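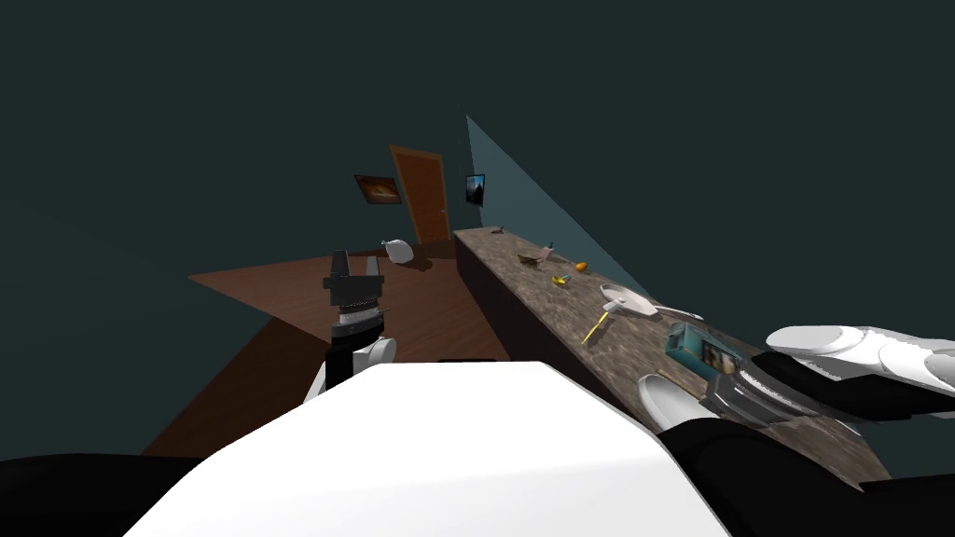 Ticket 963 was opened on 9 February 2022 against Jodix, the penetrating stone sealer we sell for kitchens and bathrooms. The customer is in Gostmont and bought it at the Pretgate store there. Complaint: the countertop was sealed last July, and since then it has picked up a dull gray film in patches that feels slightly tacky when a warm hand rests on it. The rest of the surface has no film. When we speak of the near end in this ticket we mean the part of the countertop next to the teal box, and the far end is everything toward the other end of the counter. The film is on the near end only.

Product: Jodix penetrating sealer, small bottle
Surface: polished marble, brown range, sold as Cui
Category: film or residue after application
Priority: normal
Status: closed, resolved

Customer's first message

I sealed my kitchen counter with your product last summer. I followed the label. It looked fine for a few weeks and then one end started going cloudy. I have tried dish soap, glass cleaner and a vinegar spray. The vinegar made it worse, or at least there is now a spot where the shine is gone. I would like to know how to get the film off without paying someone to repolish the whole thing. I would also like to know if it is safe to prepare food on it.

First reply from support

Thank you for writing. Please stop using vinegar on the stone right away. Marble is mostly calcium carbonate and any acid will eat into the polish. This includes lemon juice, most bathroom sprays and some products sold for removing limescale. The mark left by acid is called an etch. It sits in the stone itself, so no amount of washing will take it out.

The film is a separate problem. It is most likely sealer that dried on top of the stone. Polished marble is dense and takes in very little. Whatever does not soak in has to be wiped off before it sets.

On food: keep bread, dough and cut fruit on a board until the film is gone. Closed containers and dry packages can stay where they are.

Please let us know the following.

1. How long the sealer was left on the counter before wiping.
2. Whether one coat or more was applied.
3. What was used to wipe it.
4. What has been used for daily cleaning since then.
5. Whether the film turns white, turns clear or stays the same when a few drops of plain water are put on it.

Customer's answers

Left on for longer than the label says, because I got a phone call. I did the far end first and wiped it, then went back to the near end when the call was over. Two coats on the near end, since I thought it had missed its turn. Wiped with paper towels. Daily cleaning is a spray from the grocery store that says it adds shine. With water on it the film goes clear and then comes back when it dries.

Support notes (internal)

Film goes clear when wet and returns when dry. Consistent with a surface residue. Does not rule out etching under it, so both have to be tested for.

Second coat went over a first coat that had never been buffed. Long dwell time. Paper towels tend to smear once the solvent has started to go off.

The shine spray is a possible second cause. Several of these leave wax or silicone. On a sealed polished surface it builds up and catches grease. The customer says the far end gets the same spray and has no film, so the spray alone does not explain it. It may be making the near end worse.

Vinegar spot to be handled last. 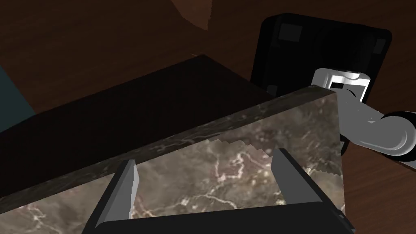
Color was the next thing to settle, because the customer thought the stone had changed since it was sealed and wanted to know if that was film too. Brown marble is hard to judge by eye. A slab can be a mottled taupe and grayish-brown on its broad face, with cloudy darker patches and thin white and cream veins branching through it, and still have a much darker charcoal-brown strip along the narrow side. Both are normal in this range. A cloudy patch that belongs to the stone has no edge you can feel and looks the same wet or dry, apart from the whole area going deeper while the water is on it. A film has a limit you can often catch with a fingernail, and it comes away on a cloth with the right solvent.

We asked for the solvent test on a small area first.

Spot test instructions sent to customer

1. Pick a spot near the backsplash, no wider than a saucer, where the film is easy to see from a low angle.
2. Wash it with warm water and a drop of pH-neutral stone soap. Rinse and dry.
3. Open a window. Turn off any burner or pilot light.
4. Put a little acetone on a white cotton cloth. Use plain acetone, with no color or scent added.
5. Lay the cloth on the spot for a short while, then rub lightly in small circles.
6. Look at the cloth. If it feels gummy or has picked up a yellowish or gray smear, it is lifting residue.
7. Dry the spot and compare it with the area beside it from the same low angle.

Do not let acetone run onto painted wood, plastic trim or the silicone bead at the sink. If it does, wipe it off at once.

Customer's result

Cloth came away gray and sticky. The spot is shiny again. There is a line where I stopped. I can see one small dull mark inside the spot that did not change.

Support reply

That is a clear result. The film is dried sealer, probably with some of the shine spray in it, and it can be removed. The small dull mark is an etch and we will come to it afterward.

Please work through the near end in sections. Change to a clean part of the cloth often - a loaded cloth only moves the residue along. When the whole section feels the same under your hand, wash it with neutral soap, rinse, dry and go on to the next. Wear gloves. Take breaks and keep the window open.

If a patch is stubborn, fresh Jodix can be used to soften the old film. Wet the patch with it, wait five minutes, then buff hard with a dry cotton towel before it begins to set. This works because the new sealer carries the same solvent. Do not leave it any longer than that.

Customer update

Did the near end over a weekend. It took almost seven hours in total, which I was not expecting. The acetone worked on most of it. Two stubborn patches by the sink needed the fresh sealer. No tackiness now. The shine matches the far end except for the vinegar spot and three small marks that look like drips.

Support notes (internal)

Residue resolved. Time taken is long but the customer was working with small cloths and had two coats to get through. Suggest adding a line to our help page about using full-size cotton towels.

The remaining marks are etches. Customer wants to try these at home. Confirmed polished finish, no factory resin coat on the Cui range according to the Pretgate product sheet. OK to send the hand polishing steps.

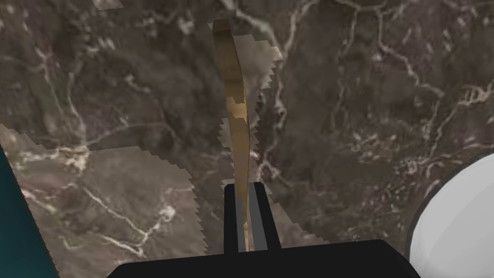
Hand polishing steps sent to customer

Try one of the drip marks before the vinegar spot. It is smaller, and you will learn how the stone behaves.

1. Clean the mark with neutral soap and let it dry completely.
2. Put masking tape around it, leaving a margin of about a finger's width.
3. If you can feel the mark as rough, wet it and go over it lightly with an 800 grit wet sanding pad. Keep it wet. If the mark is smooth to the touch, skip this step.
4. Rinse off the slurry and wipe dry.
5. Sprinkle on a little marble polishing powder, the kind made for calcite stone. Powders for granite will not do the same job.
6. Add water until it is a thin paste and rub with a damp white felt pad, pressing firmly, until the paste begins to turn creamy.
7. Rinse, dry and look across it toward a window. Repeat from step 5 if it is still dull.

Veins can polish at a different rate from the brown areas around them. If a vein looks slightly flatter than the stone next to it, stop there. Going on tends to make a shallow dip that shows up more than the etch did.

Customer update

Drip marks are gone, or I can't find them anyway. The vinegar spot is better. You can still see it if you know where to look and the light is coming from the side. I am going to leave it alone. Do I need to seal the near end again? I still have most of a bottle.

Support reply

Test before you decide. Put a few drops of water on the near end and a few on the far end. Wait, wipe both and compare. If the stone has gone darker under the drops on the near end only, give that end one thin coat. If both look the same, leave it.

When you do seal, spread a thin coat with a cotton cloth, wait five minutes and buff dry. Do one section from start to finish before opening up the next. If the phone rings, buff first.

For daily cleaning, use neutral stone soap and water, and please retire the shine spray. Wipe up wine, tomato, citrus and coffee when you see them. Sealer slows down staining but it has no effect on acid, so a sealed counter will etch just as an unsealed one does.

Customer's last message

Near end went darker under the drops, far end did not. One thin coat done, buffed with a towel, no film so far. You can close this.

Closing entry

Cause: excess sealer left to dry on polished marble, second coat applied over unbuffed first coat. Acid etching from vinegar spray as a separate fault.
Fix: acetone removal, fresh sealer on stubborn patches, hand polish on etches, single thin recoat.
Remaining: faint mark at vinegar spot, accepted by customer.
Follow-up: help page edit requested (towel size, dwell time, shine sprays). Sent to the web queue.
Refund: not requested.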